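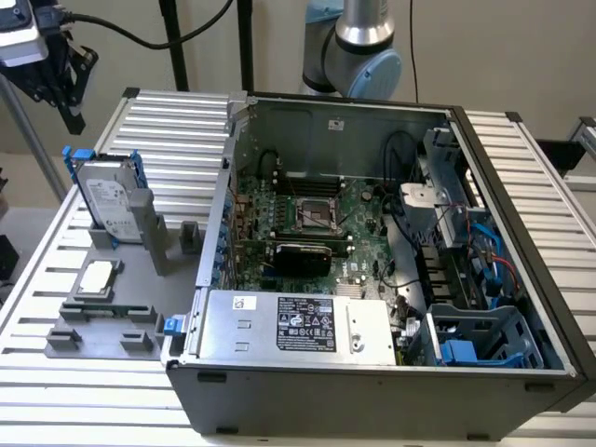
Open desktop tower with graphics card installed.

Rallia play-for-income pilot
Progress report to Griltard, 2026-03-06
Prepared by Liette Caron

Enrollment reached 112 players, against a target of 80. In January, 25 of them earned money from in-game item sales or paid coaching. Most payments still go through Zareo, and players say the withdrawal fee is too high. We have asked for a lower rate and are waiting for an answer.

The budgeting class had 13 sign-ups, fewer than planned. It moves to evenings next month. The Nguyen site has no start date yet, and its lease is unsigned. Spending is within budget.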